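Ticket 606 – Letters edition: footnotes landing under the wrong letter
Project: Vodley Letters (two volumes, print and e-book)
Opened by: Ott Pärn, editorial
Handled by: production desk
Status: Solved, one item left open
Layout program: Listetti
Transcription store: Mollex

Reported problem

Hello all! First of all, the proofs of volume one look gorgeous and I've been grinning at them all morning. The letters sit so well on the page, and the little gap before each signature is exactly what I hoped for.

Now the bad news. From the letter about the flooded orchard onwards, the footnotes have slipped. The note explaining who "Aunt P." was turns up under a letter about a broken harmonium, and the harmonium note has gone to the next letter along, which is all about the price of stamps. Everything before the orchard is fine. I've checked my transcriptions in Mollex and the notes are attached where they should be, so I think something goes wrong on the way into Listetti.

Steps I took before writing in:
Closed and reopened the volume. Same.
Exported the orchard letter by itself. Notes correct!
Exported the whole volume again. Notes wrong from the same place.

Ott

Reply from production, first look

Thanks Ott, that is a lovely clear report, and exporting the single letter was a very good idea. It tells us the letter itself is healthy and the trouble comes when it joins its neighbours.

I've pulled a copy of the volume and can see the slip on my side too. Every note after the orchard letter is out by one. My first guess is an empty note somewhere near that point, one that Mollex counts and Listetti drops. Could you look for a note marker with no text behind it? They are easy to miss, as they show up only as a thin space in the transcription view.

Please don't correct anything by hand in the proofs yet. It'll be overwritten on the next export and I'd hate for you to lose an evening to it.

Ott, follow-up

I went hunting and found no empty notes, but I did find something odd and rather wonderful. The orchard letter has a postscript written up the side of the sheet, and then a second postscript on the back of the envelope (she really couldn't stop once she got going). I'd given the envelope one a note of its own, saying that the envelope survives and the postmark is smudged.

Could that be it? It's the only envelope text in the volume. I do want to keep it – it's the funniest line she wrote that year, and the reply makes no sense without it.

Production, test log

Test 1. Removed the envelope note, exported the volume. All later notes correct.
Test 2. Put the note back, exported. Slip returns.
Test 3. Moved the envelope text into the body of the letter as a normal postscript, kept the note. All correct, but the line now reads as though it were on the sheet, and the edition promises readers it won't do that.
Test 4. Kept the envelope text as envelope text, changed its label from "cover" to "outer". All correct, and the line stays where she wrote it!

So you were spot on. Listetti reads "cover" as the cover of the book and sets that text aside, note and all, and then hands the note's number to the next one in line. The Dong template, which we took over from the poetry list in September, has this built in. It made sense for poems. It makes no sense at all for people who write on envelopes.

What we changed

The label "cover" is now "outer" in the letters template. I've left the poetry template as it was.
I ran a search through volume two, where there are 12 envelope texts, all labelled "cover". These have been relabelled. Volume two would have been a proper muddle, so I'm very glad this came up now.
Fresh proofs of both volumes are in the shared folder. I compared 100 notes in volume two against the transcriptions and every one is in its place.

Ott, after checking

Oh, this is brilliant, thank you! Aunt P. is home again and the harmonium has its note back. I read the whole run from the orchard to the end of the volume, partly to check and partly for the pleasure of it, and the footnotes follow her beautifully.

I did find two small things, neither of them urgent:
The page heading for the orchard letter still gives the old date. I settled on 16th July after comparing it with the reply, and I've changed it in Mollex, but the heading hasn't caught up.
In the e-book, tapping a note inside the envelope text takes you to the right note, but the way back drops you at the top of the letter.

Production

Heading fixed. Page headings are stored when a letter is first brought in and don't refresh by themselves. Use "Renew headings" in the volume menu after any change to a date or a name, then export as usual.

The e-book link is a separate matter and I've left it open below. Print is not affected, so volume one can go ahead.
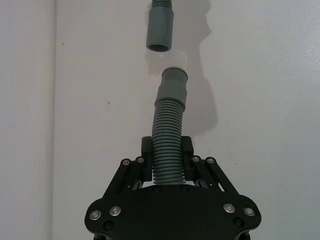
Do I have to relabel the envelope texts again each time I add a new letter?

Only the new one needs a label. Choose "outer" from the list when you enter the envelope text, and the letters already in the volume will keep theirs.

Added to the help notes for letter editions

Use "outer" for anything written on an envelope or wrapper.
Use "margin" for text written up the side of a sheet.
Keep "cover" for the jacket copy.
If notes slip, export the first affected letter by itself, then with the letter after it. The point where the slip appears is nearly always next door to the cause.
Renew headings before sending proofs out.

Still open

E-book: return link from a note in envelope text goes to the top of the letter. Seen in both volumes. The link seems to point at the letter and skip the smaller section inside it. I have a change to try once the print files for volume one are off my desk.

Ott, last comment for now

Happy to wait on that one. I've started on the transcriptions for the appendix, and there's a birthday card with writing on the flap, the inside and the back. I'll label the flap "outer" unless you tell me otherwise!

Production

"Outer" is right for the flap if it's the flap of the envelope. If it belongs to the card itself, use "margin" and send me the page, I'd love to see it.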